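Slatted wall storage for small PC parts
Workshop and Storage board, 9 replies, 308 views

tinbath_53
I've got aluminium slatted panel up behind the bench and want to get loose processors and memory off the worktop. At the moment they live in a biscuit tin, each in an antistatic bag. Has anyone printed holders for this sort of wall?

Rultesus
Don't. Drawers with foam in. Chips on a wall get dusty and sooner or later you'll catch one with your sleeve.

BHolroyd
Drawers are fine if you remember what's in them. I didn't, and bought the same memory twice in September.

tinbath_53
That's my problem as well. I want to see what I've got.

Rultesus
Label the drawers, then. Bare metal wall and bare boards is asking for trouble.

kolar_bench
The boards don't need to touch the metal if the holder has a solid back. Ordinary plastic still isn't antistatic, so anything you care about should stay bagged. For test parts I don't bother.

BHolroyd
I went for one light grey printed panel with everything on it, against the slats. The processor sits in a tray slot with a lip above and another below. Memory lies flat on a pair of long narrow ledges under that.

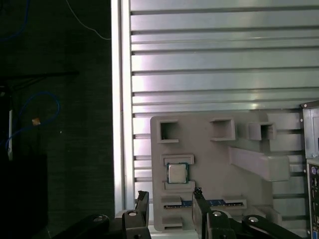 I'd leave more room between the slot and the ledges if I printed it again, as my fingers are not small. Print time was about 2 hours for the test piece and a good deal longer for the full panel.

Rultesus
Still say drawers.

tinbath_53
Thanks Bradley. I'll try a small one on Monday and keep the good chips in the tin for now.

kolar_bench
Measure your slat spacing first. Mine wasn't even from one end to the other.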